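Tabletop Arm Simulation Kit: Review for the Lisville Equipment Fund
Progress report, March
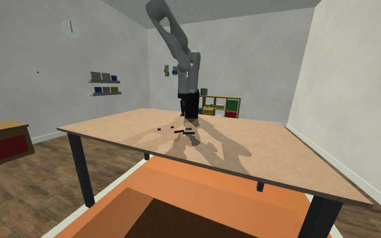
The fund asked us to say by the end of the review whether the Tokow simulation kit is worth taking on for a full year, and whether it could stand in for some of the bench time we now book at the Ilier site. We are a little past the middle of the work. Most of the setup is done and the first block of trials has been run.

Setup
The kit installed on our existing workstations without new hardware. The licence server gave us trouble in the first week and we lost two working days to it. Tokow's support desk answered within a day each time and sent a corrected configuration file. The supplied room, table and arm models loaded as they came. We changed the friction settings on the small blocks and bars, and left the lighting at the defaults.

Trials
We planned 1438 simulated trials for the review. At the time of writing 800 have been run. Of those, 618 ended with the piece picked up and set down inside the target area. The failures fall mostly into two groups: the gripper closed beside the piece, or it closed on the piece and lost it on the way up. Long bars did worse than square blocks, mainly when another piece was lying close by. We also threw out one batch before the count began, after finding that the table height had been entered wrong at our end.

Comparison with the Shezi package
The Shezi package was tested on a smaller set of tasks under a trial licence. It runs faster on our machines, but its object library is thin and we had to build most of the pieces ourselves. Tokow's manual is better organised, although the chapter on contact settings is out of date and refers to menus that have since been moved.

Problems still open
Shadows slow the rendering down a good deal when several views are saved at once. Export to our logging format drops the gripper opening value, and we have a script that puts it back. Tokow has listed 27 fixes for its next release and says the export fault is one of them. We have not seen the release yet.

Next period
We will finish the remaining trials, repeat the long bar tasks with a slower approach, and run a matching set on the real arm at Ilier. Bench time there is booked for the mornings. Spending is within the approved amount and we are not asking for any change to it. The licence quote for the full year will be sent with the next report.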